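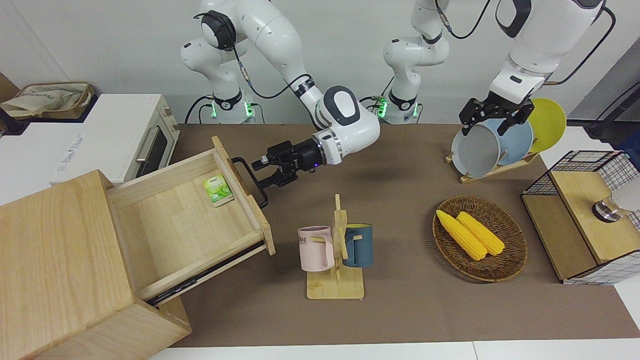

Counter, tea drawer out, basket on the toaster oven.

From: Reece Kershaw
To: Jevbridge shared kitchen list
Subject: Re: Re: where does everything live now

On Tuesday the second-floor contingent wrote:

> Whoever rearranged the kitchen, thank you, I suppose. It took me
> 13 minutes to make a cup of tea. The mugs used to be in a cupboard.
> The tea used to be next to the mugs. Could we have a map?

No map. I drew one for the last kitchen and it was used as a coaster.

The tea is in the wooden drawer cabinet, the one with the black bar handle. Pull the drawer well out, as the packet likes to migrate to the back. I'm aware that one green-and-white packet in a whole drawer looks like a museum display. The Skulance order is coming in July and will fill it, and then someone will write to complain that it's full.

Mugs go on the mug tree. It is a post with pegs, and the handle goes over the peg. I mention this after finding

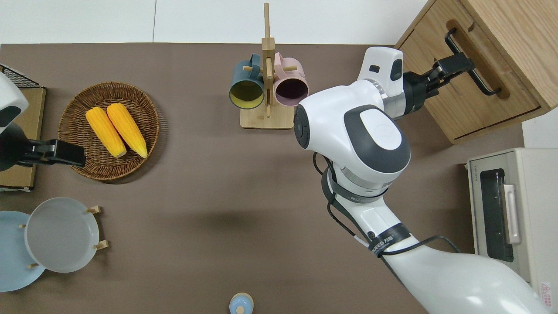
a mug balanced on top of the post last week like a hat on a newel. The teal one and the pink one are for anybody. The Susovau souvenir mug is mine and lives on my desk, where it is safe from all of you.

Corn stays in the round wicker basket until it's eaten. The basket on top of the toaster oven is for the cloth bag, and if you put corn up there you will get warm corn and a warm bag. Plates stand upright in the wooden rack, please. I had a stack of up to 7 in the sink on Monday's evidence, all with the same tomato sauce, so I have a theory about the lunch crowd.
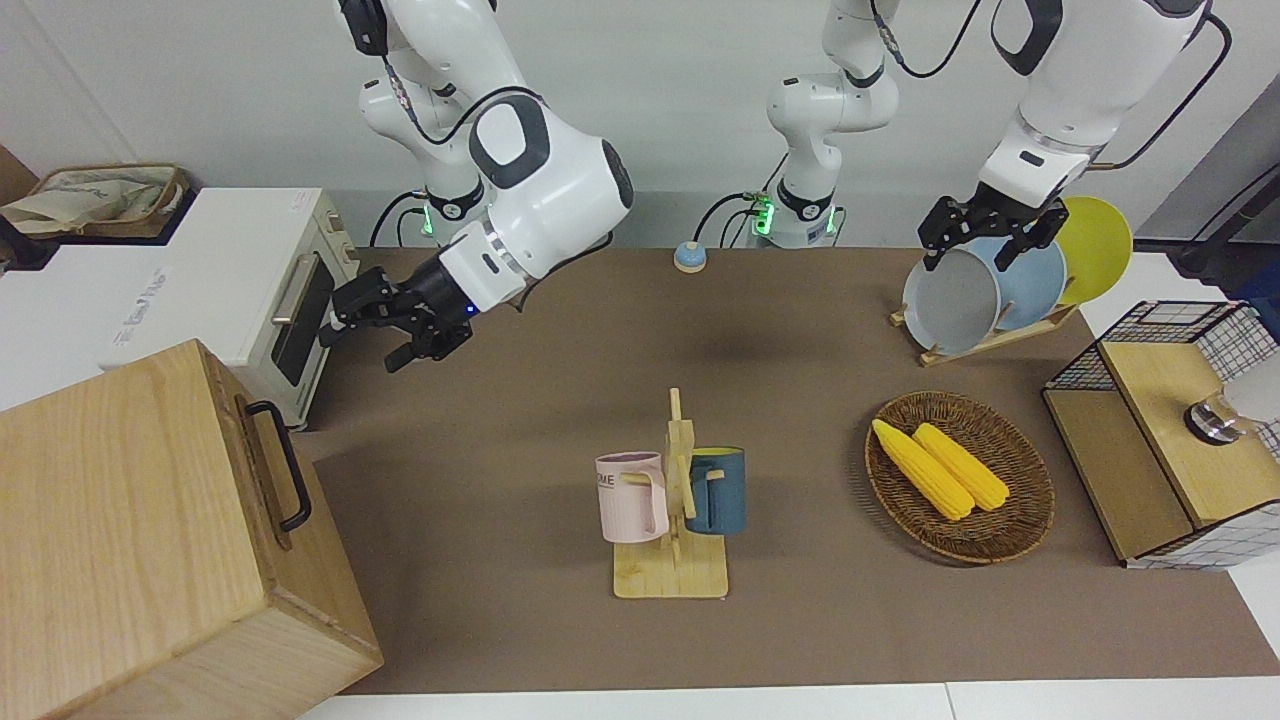

> Do the plates have to go in any particular order?

Any order you like, as long as they're clean and standing up.

The Sýkora catalog has a second mug tree, item 3178, if people want one. Reply to me and leave the list out of it. The last vote on kitchenware ran to 6 days and we ended up with a gravy boat.

Reece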